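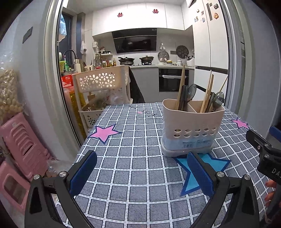
The cutlery caddy on our table, with the everyday tools in it.

Review: Fornden two-compartment cutlery caddy with drip tray

I bought this to replace a glass jar. The jar had been fine for chopsticks and bad for everything else. It tipped over whenever a ladle went in, and the bottom always had a quarter inch of cloudy water in it by the end of the week. I wanted something with a flat base, drainage, and enough weight or width to stay up with a long-handled spatula in it. I did not want to drill anything into the wall.

The Fornden was one of three I looked at. The others were the Bando single-tube holder and a wire basket sold by Onyeka. I have used the Fornden since September and have enough of an opinion now to write it down.

What it is

A plastic caddy in a pale color somewhere between beige and pink, with two compartments side by side. The front has two rows of round holes. It sits on a translucent gray tray that catches the drips. The tray is a separate piece and lifts away.

The listing calls the color "sand." In daylight I would call it a very light pink. It goes with the things we already have, so I kept it, but if you are trying to match a beige kitchen you should know that before ordering. There was a small white label on the base and I have left it there.

Mine weighs 200 grams empty on the kitchen scale. It is light, and you notice that when you pick it up. Once it is loaded the tools themselves do most of the work of holding it down.

What fits

We keep a wooden spatula and a dark gray slotted spoon in the left side. The right side has the wooden chopsticks and a round gray plastic ladle. That is a comfortable load. You can get more in, and I have, but then you have to pull out two things to reach one.

The chopsticks lean. The compartment is wide for them, so the bundle falls over to one side and one long chopstick sticks out at an angle. I have caught my sleeve on it more than once. A divider inside the right compartment would fix it. Fornden does not sell one. I tried cutting a piece of stiff plastic to make my own and it floated up every time I put something wet in, so I gave up on that.

The ladle is better. The handle goes down, the bowl stays up, and it does not pull the caddy over. This was the main thing I was testing for.

I would not put knives in it. The compartments are open and deep, and reaching in without looking is how most people use a holder like this. Forks and teaspoons are too short for it. They drop down and you end up fishing for them. Despite being sold as a cutlery caddy, it is really a caddy for cooking tools and chopsticks.

Drainage

Good, with one complaint. I rinsed the tools, put them in dripping, and checked in the morning. The inside of the caddy had no standing water. All of it had gone into the tray.

The complaint is the tray. It is shallow. I poured 115 milliliters of water into it to see how much it would take, and it was close enough to the rim that I could not carry it to the sink without spilling. With normal use you will want to empty it once a day. If you wash up after three meals and put everything in wet, empty it twice.

The tray being translucent helps, because you can see the water level without lifting anything.

Cleaning

The caddy goes in our sink easily and I wash it once a week with a bottle brush. The flat sides take a few seconds. The holes take longer. Starch from the noodle water collects around their edges, and if you leave it for two weeks it turns into a film that needs scrubbing. A cotton swab gets it off. The tray only needs a wipe.

I have not put it in a dishwasher. The leaflet says the top rack is fine at low heat.

After a few months there is slight darkening inside the left compartment where the wooden handle rests. It does not show from the front. Baking soda took most of it off. The gray tray has a few scratches from being dragged, and they only show when it is dry.

Stability

On a bare counter the tray slides if you bump it. On the table, where we use a blue-gray checkered cloth with big pink and light blue stars, it stays where it is put. If your counter is smooth stone or steel, put a folded dishcloth or a piece of shelf liner under it.

We started with it next to the sink and moved it to the table because that is where we eat hot pot and cook on the portable burner, and the ladle and chopsticks were being carried back and forth all evening. It works well there. Everyone can reach it, and it does not drip on the cloth as long as the tray has been emptied.

Compared with the others

The Bando is a single tube and takes up less room. It looks nicer. It also has only a few small slots at the bottom, and the one I borrowed for a week smelled by the fifth day. With only dry tools in it, it would be a good choice.

The Onyeka wire basket drains faster than either of the plastic ones, but chopsticks go straight through the gaps. I returned it.

There is a larger Fornden with three compartments. I have only handled it in the store. It seemed too big for a table and about right for a long counter.

Price and buying

I paid 655 for mine at Skultton, in the kitchen aisle, and the large one was 2832, which I do not understand for one extra compartment and a deeper tray. The small one is fairly priced. Skultton had it in the sand color and in white. Check the tray before you pay. The first one I picked up had a crack at the corner and I swapped it for the one behind it.

Good points

Stands up with a full-size ladle in it
Drains properly through the holes
Tray lifts off and you can see how full it is
Light enough to carry to the table with everything inside

Bad points

Tray is shallow
Chopsticks lean and poke out
Holes need regular cleaning
Slides on smooth counters
Color name is misleading

Rating: 4 out of 5. I took the point off for the tray. If it cracks I will buy the same one again, probably in white.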